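Why I'm Still Not Sold on Our Robotics Club

2/1/23

I have been helping out with the Ginley robotics club for two seasons now, and I keep getting the same question from other parents: is it worth it? My usual answer is a shrug, and people don't love that, so I'm going to write the long version once and send everybody the link.

First, the money. The club spent $1198 this fall on the Caveck starter package, and that was before anybody bought a single extra cable. What arrived was a license for the training software, a box of brackets and a manual that describes a slightly different version of the software. The arms we already had. The club got those through a grant before my time, and I have no complaint about them. They're good arms. They do what you tell them, and that's where the trouble starts.

The students are signed up for the Femitau challenge in May. Twelve tasks, all of them household chores in miniature: put the block on the tray, move the egg from one bowl to another, pick up a sponge and set it down someplace else. A team gets points for each one the arm finishes without a person touching it. The approach nearly every team takes is to drive the arm by hand through the chore over and over, record all of it, and feed the recordings to a model that is supposed to pick up the idea.

I have a problem with "pick up the idea." What I see in the club room is a program that has learned one table. Slide the pot over by the width of your hand and it gets confused. Turn off half of the ceiling lights and it gets very confused. The kids know this, because they are smarter than the brochure, and so they've gotten extremely careful about putting everything back in the same spot before each run. Ask yourself what is being trained there.

The current fight is over the tray task. The tray is pink, the cubes on it are small and white, and the arm has to come down close enough to deal with one cube and leave the others alone. I sat through a long afternoon of this. Somebody drives, somebody else keeps the log, and the rest of the team argues over whether the clutter on the table should stay. I say it should. Knife block, saucer, sponge, a bowl with two brown eggs in it, all of it. A kitchen has stuff in it. If the thing only works on a bare table, I don't see what we've built.
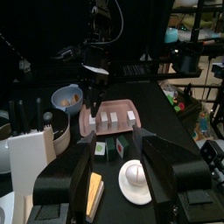

Ondrejka wrote in after my last post to say that I'm grading a student club like a factory, and that the kids learn more from a run that fails than I do from complaining about one. Also that the clutter argument cuts both ways, and a team that can't do the tray on a clean table has no business adding eggs.

Okay. The second part is fair and I've been chewing on it. Start simple, add things one at a time, write down what broke. That's a decent plan and I wish the club followed it. What happens instead is that a run goes well, everybody cheers (me too, I'm not made of stone), and the video goes up on the club page. The runs before it don't get posted. If you only watched our page you would think the arm was ready to cook dinner.

The first part I don't buy. A failed run teaches you something if you stop and look at it. Most of the time the team resets the table and goes again, because there's a quota of recordings to hit and the bus comes when it comes. I asked one of the students why the gripper kept stopping short of the cube and got a very honest "more data, probably." That may even be right. It isn't an explanation, though, and I'd like a kid who has spent a whole season on this to want one.

Some things I do like. The log has gotten much better since last year -- it has the lighting in it now, and who was driving. A couple of the younger students wrote their own little script to throw out recordings where the driver got lost, and nobody told them to. They can also explain what each joint on the arm does, which I couldn't have done at their age and can barely do now.

So is it worth it? If your kid likes taking things apart and can stand being bored for long stretches, go ahead and sign the form. If they're coming for the videos, they'll be gone by spring break. And if the club asks you to chip in for the Caveck renewal, ask to see the runs that didn't make the page first. I did, and I'm still waiting on the folder.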